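Can a two-armed robot clear up a kitchen yet?
Project report, Huvar group

3. Background

Our module asked whether machines can do ordinary household chores without someone standing over them. Most of what we read was about floors and lawns, where the machine only has to avoid things. We chose dishes, where it has to pick things up and put them down again without breaking them.

4. Task and method

The job was to get plates into a wooden rack and mugs onto a mug tree. We wrote two control programs, Mimura and Agbayani. Mimura follows fixed positions. Agbayani looks for the rim of the plate first and then plans the grip. Both were given the same 108 attempts, split over 16 sessions in January and February. An attempt failed if an item was dropped, or if one of us had to press stop.

5. Results

Mimura was faster but had to be set up again whenever the rack moved. Agbayani coped with a moved rack and was slow, at times slower than the washing-up itself. Mugs gave both programs more trouble than plates. The handle has to face the peg, and turning a mug in a two-fingered gripper usually means putting it down first.

Plates are held by the rim and brought to the rack close to upright.
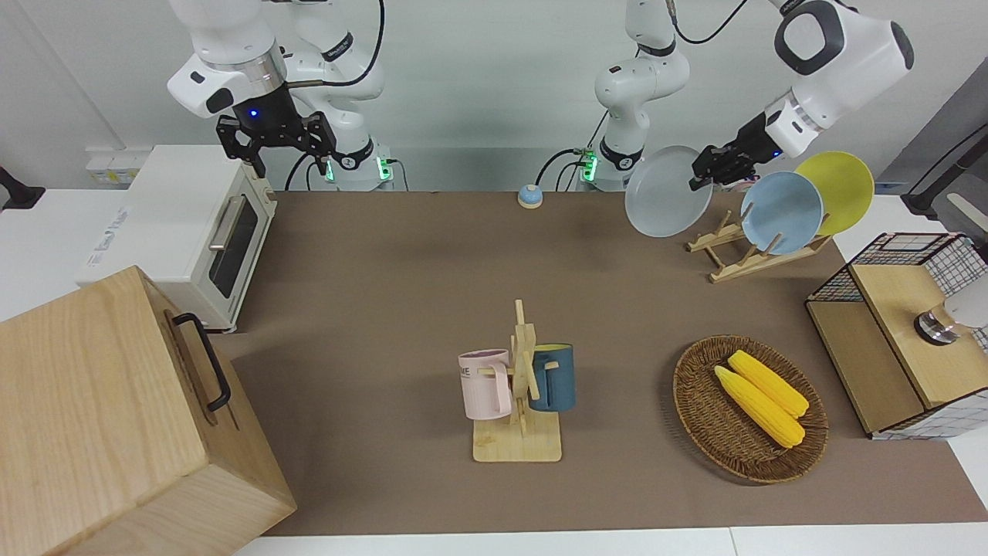 The slats leave little room to either side, so a small error in angle matters more than an error in height. We changed the approach angle 3 times before we were satisfied with it.

6. Discussion

A person would do this job in a couple of minutes while talking. Ours needs a known table and dishes of a known size. We would not leave it alone with anything breakable. For a café like Falell, where we asked the staff what they would want, glasses come first, and we did not test any.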